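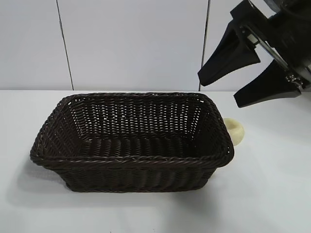

Bread baskets are back on the tables at Zakis, and the regulars are pretty chuffed

If you've had lunch at Zakis any time in the past few years you'll know the drill. You sit down, you order, and at some point a paper bag with a roll in it lands next to your water glass. It did the job. I never heard anyone say they loved it.

Well, the bags are gone. Since the start of July the café on the corner by the old Henriques hardware shop has been putting its bread out in woven baskets again, the dark brown kind with the fat plaited rim, and I went in for a sticky beak at about half past eleven, before the lunch crowd got going.

Abdelkrim Berrada, who has run the place with his sister since they took over the lease, was still slicing tomatoes when I turned up, so we talked over the counter while he worked. He told me he'd been wanting the baskets back for ages.

"My mother would never put bread on a table in a bag," he said. "She came to visit in autumn and she looked at the bag, and then she looked at me, and she didn't say anything. That was enough."

The café used to have baskets, years ago, proper cane ones that came with the business. They were lovely when they were new (I remember them, they creaked) but the ends started to split and little bits of cane would turn up in the crumbs. One by one they went in the bin, and when the last one went the paper bags came in as a stopgap. Then the stopgap just sort of stayed.

The new ones are a synthetic weave, so they can go through a hot wash and come out the same shape they went in, which the old ones certainly couldn't. They're from a little homewares wholesaler called Undotum, and Berrada says he tried a few other styles first. There was a round one that rolled off a shelf. There was a wire one from Clirkix that he quite liked the look of, but the smaller rolls kept poking through the gaps and his sister said it looked like something you'd drain chips in. I'm with her on that.

The one they settled on is a rectangle with rounded corners, a bit wider at the top than at the bottom, so you can get your hand in without knocking everything about. It's a chocolatey sort of brown. There are small gaps in the weave along the sides, and Berrada reckons that matters more than the looks, as warm rolls put in a solid bowl go sweaty underneath. I asked whether people would get crumbs stuck in the weave and he laughed and said yes, of course, and that he has bought a very stiff brush.

He ordered 149 of them, and before you ask, no, there aren't that many tables at Zakis. A good chunk are for the catering side, which does christenings and work lunches and the footy club's presentation night, and the rest are in boxes in the passage out the back next to the flour. I had to turn sideways to get past.

As for what goes in them, it's the same small round rolls they've always done, the pale soft ones with hardly any crust. They used to be baked first thing and that was it for the day. Now there are two bakes, the second one coming out just before noon, and each table gets a basket with 4 rolls in it and a cloth napkin underneath. Bigger groups get 5 and can ask for more. There's no charge for the first basket. After that it's a couple of dollars, and the money goes in with the rest, nothing fancy.

I sat down with mine at the table near the window and I'll admit it, I ate three. They were warm all the way through and a bit lopsided, the way hand-shaped rolls are. Butter comes in a little dish now too — no more of those foil squares you have to warm up in your armpit. (Just me? Fine.)

Not everyone is sold. The woman at the next table, who has been coming in since before the Berradas had it, told me she'd got used to the bag because she could take the leftover roll home in it for her tea. She'd already worked out that you can wrap one in a serviette and it fits in a handbag perfectly well, but she wanted it noted that the bag was easier. So, noted. Berrada says the paper bags are still under the counter for anybody who wants to take bread away, you only have to ask, and he'd much prefer you did that than walk out with his napkins.

I did wonder about the washing up. The baskets go through at the end of lunch service, upside down in the racks, and get left overnight on the long bench to drain. One of the kids who does the late shift told me it adds a bit of time to the close but that the worst of it is the rim, where the flour gets into the plait. Hence the stiff brush. Anything that still looks grubby by morning gets a second go. Berrada has been fairly strict about it, by the sound of things, and a basket only goes out if he can run a white cloth around the inside and have it come up clean.

There's been some tidying up in the rest of the place as well, while they were at it. The shelf behind the till used to be a jumble of takeaway lids, lost sunglasses and old menus. It now has a row of baskets on it with the cutlery in one, the serviettes in another and the sugar sachets in a third. The sunglasses have their own basket too. If you lost a pair with a tortoiseshell frame over summer, they're there, I saw them, go and get them.

It's a small change, I know. I've lived here long enough to have written up the new roundabout and the time the pool was shut for six weeks over a pump, and a bread basket probably ranks below both. But I had more people stop me in the street about this than I did about the roundabout! My neighbour asked whether I'd seen them. The bloke at the servo asked whether it was true the bread was free again (it always was, mate). Somebody has already asked Berrada if he'd sell a few for home use, and he's thinking about it, as he may have been a little heavy-handed with the order.

If he does, they'll be on the bench near the door, and he says he'd want to keep the price close to what he paid. His sister apparently has other ideas about the price. They were still discussing it when I left, quite loudly, and mostly in good humour as far as I could tell.

The other bit of news, while I had him, is that the catering menu is getting a bread box of its own for spring: rolls, flatbread, olives and a soft cheese, packed in one of the baskets, which you bring back after. There'll be a deposit on the basket. He hasn't decided how much yet and said he was open to suggestions, though I got the feeling he wasn't very open. Footy club, you've been warned, he remembers the platters.

Zakis opens at seven for coffee and the kitchen starts lunch at half past eleven. The second bake is out just before midday, and if you're after the rolls while they're still hot, that's when to turn up. To book for a bigger group or ask about catering, ring the café and use extension 3308, which goes through to the kitchen. Let it ring for a while. They've usually got their hands in dough.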